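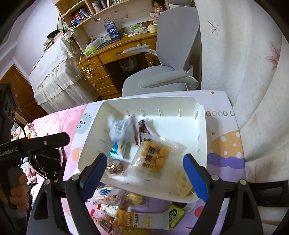
Chapter 10
Valuing a Minority Stake in a Private Company

A share in a private company is usually worth less than its proportional part of the whole. The holder of a minority stake cannot set dividends, appoint directors or force a sale, and a buyer will pay less for a position without those powers. This chapter treats two adjustments: the discount for lack of control and the discount for lack of marketability.

The two are often confused. The first concerns what the holder can decide; the second concerns how quickly the holder can turn the shares into cash. They are applied in sequence -- control first, marketability second -- and the percentages are multiplied, never added.

The running case is Barkine, a regional packaging distributor. In January its founder's niece, Josefina Fuentealba, received an offer for her 19 percent holding from Leno, a supplier. The remaining shares were divided between two blocks of 40 percent each and one small employee holding. Neither large block could pass a resolution alone, so her vote carried weight that a simple percentage does not show.

10.1 Standards of Value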